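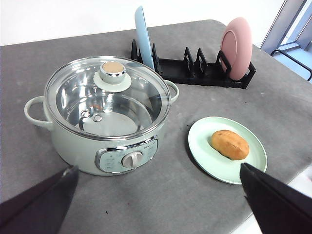
Kitchen tips from people who now share a counter with an arm

I've been doing the breakfast and lunch setup at Westden for long enough that I had opinions about dish racks well before we got automated. Then in March the arm started doing part of the table work, and I found out I needed a whole new set of opinions! Pacita asked me to write them down so people coming over from the Sukholm site don't have to learn them the slow way. A lot of this works fine at home too, arm or no arm.

Start with the plates

Stop buying all-white plates. I know they look smart on a shelf. But when you're standing across the room calling out what should move next, "the pink one" is so much quicker than "the second one, no, the other second one." We went with soft colors, blue and pink and a minty green, and I do the same at my house now (my kids each have a color and the arguing has dropped off a lot).

Give a plate its own slot and push it right down until the rim touches the base. I used to let plates lean on each other when I was in a hurry, and a person can sort that out with a thumb. The gripper has two fingers and no thumb, so it likes a bit of clear space beside the rim. If you only have a few plates out, spread them along the rack and leave empty slots between. Your own knuckles will like it as well, especially with heavier plates.

Pots and lids

Turn the pot so the dial faces front and both handles are clear. Sounds fussy, takes a second. Whoever walks up next can read the setting without leaning over the lid, and leaning over a lid with a steam vent in it is a bad habit anyway – I've fogged up more pairs of glasses than I want to admit.

Wipe glass lids with a dry cloth after the damp one. Streaks and overhead lights make a glass lid hard to read for a camera, and hard for me too when I'm trying to check on the rice. An old cotton T-shirt cut into squares beats any cloth I've paid for.

Knobs work loose. If a lid knob spins when you pinch it, put it aside and tighten it before it goes back on the table. We keep a short screwdriver in the cutlery drawer for this and I can't recommend it enough. Ours is tied to the drawer with string, thanks to Kasun, who was tired of buying screwdrivers.

Bread

One roll to a plate, in the middle. Crusty rolls take handling pretty well and the very soft ones don't, so I put the soft ones out by hand. Shake the crumbs off over the bin first. Crumbs on a fabric surface get everywhere, and a lint roller is the only thing that really picks them up. Buy the big refill packs.

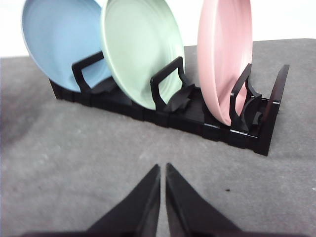
Westden Kitchen and Table Service Team

Okay, the rack. Ours is the low black kind with the upright dividers, and the gripper comes at it from the open side, fingers nearly shut when it's just moving about. So keep that side open! No mugs, no phone, no cutlery basket parked there "for a minute." I'm the worst offender, by the way. I put my coffee down wherever my hand happens to be, and I've had to train myself to use the windowsill.

The gray cover under everything is worth copying. It's quieter than a bare table and it doesn't throw glare back at you. It does ruck up, though, so smooth it from the middle outward with the flat of your hand before you set the rack down. Pick off specks while you're there.

What has changed for us

People ask me this more than they ask about plates, so I'll put it here.

The boring bit of my morning got shorter. I used to spend close to an hour laying out and racking, and now I spend a lot of that checking things and prepping vegetables, which I like better. Gemma went the other way. She enjoyed the racking, it was her quiet time with the radio on, and she said so at the team meeting. We changed the rota so she does the late racking by hand two days a week. If you run a team, ask before you hand a job over. Some people are fond of jobs you'd be glad to lose.

My wrists are better. My feet are the same.

There's more watching than I expected, and watching is tiring in its own way. Don't do it for longer than 60 minutes at a stretch. Swap with someone, go chop something. Wondimu sets a kitchen timer and walks off the moment it rings, even in the middle of a sentence.

And write stuff down. We have a plain notebook by the door, and if the arm fumbles a plate or stops where it shouldn't, you put in what was on the table and where. Stick to what you saw. Erzsébet goes through it on Fridays, and about half of the tips on this page started as somebody's grumpy note in that book.

A few odds and ends

Dry the rack upside down on a towel overnight. Water sits in the little grooves along the base and goes slimy if you let it.

An old toothbrush does the slots. A bottle brush is too fat, I tried.

Sleeves up, lanyards off or tucked in, before you reach anywhere near the arm. Stop it first, then reach. That goes for a quick nudge of a plate too.

If a plate gets a chip in the rim, it leaves the table that day. I've got a stack of them under my tomato pots at home and they make decent saucers.

Spare cloths and lint roller refills are in cupboard 923, next to the linen. Please put the roller back with its cover on.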